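4.2 What the folders do now

Bendgate is a secondhand clothing wholesaler, and folding at Bendgate was never anyone's favorite shift. Before the arms came, a folder was expected to clear 400 garments a day and to hold opinions about none of them. Management's proposal, filed under the title "Relief," was that the robot would fold and the people would supervise. We interviewed the folding staff in June 2023 and again in August, and the word "relief" came up mostly in quotation marks.

Supervising, in practice, means knowing what the gripper is bad at. Dwayne Ruiz-Ortega keeps a mental list, with sleeve hems near the top. A hem that curls over itself invites the fingers to take hold of two layers where one was wanted — a mistake he describes, with some affection, as "very human."
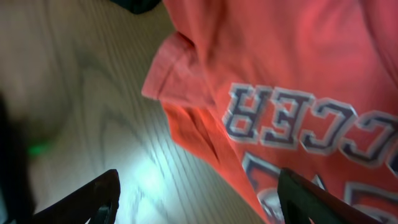

Figure 3. Gripper fingers open at a red-orange shirt with block lettering.

4.3 Deskilling, or something like it

The standard worry is that automation drains skill from a job. At Bendgate the skill moved sideways and lost its name. Folders who once judged fabric by hand now judge it on behalf of a machine, and the pay scale has yet to notice. Guido Ruggiero, the shift lead, asked whether "garment presentation" might count as a technical grade. He was told the question was a good one.

Much of the new work happens before any folding starts. Shirts reach the table bunched up, and someone decides what goes where and how much of a mess the arms can be trusted with.
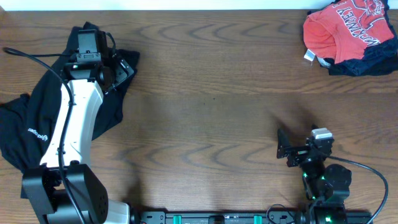
Staff called this "setting the table," and several admitted they did it more carefully than they had ever folded. Ruggiero put it down to having an audience. Ruiz-Ortega disagreed: a bad fold used to be his own business, and now it went into a log that people upstairs read. Both men still refold the occasional shirt by hand at the end of a shift, a practice the log has no column for.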